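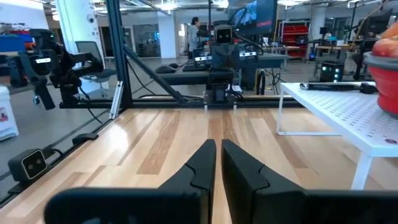
March, 4:10 pm, bench notes

Finally got to the tabletop today, which I've been putting off since Rawan Azar first complained about the glare. She's right, by the way! With the overheads on, the planks shine so much that I can't tell a scratch from a reflection until I get my nose down next to it. I switched the lights off over that end and used the hand lamp held low, and then everything showed up at once (more than I wanted, to be fair).

The darker honey planks are in good shape. The pale ones are softer, I think, and they dent if you look at them wrong. I marked 11 spots with pencil and did 2 of them as a test with 500 grit and a dab of the Trudholm oil, matte this time. Going with the grain, very light pressure. I like how the first one came out. The second I overdid a bit, so there's a dull patch the size of a thumbprint and I'll have to feather it out.

Bartosz Gajewski wants to strip the whole top and start over with the Gavau hard wax. I'm not convinced. It would mean unbolting everything from the edges and squaring it all up again, and that took us ages last time. Let's see how the test spots hold up first.

To do: order more pads, ask Rawan about diffusers for the lights, find the lid to the oil tin!!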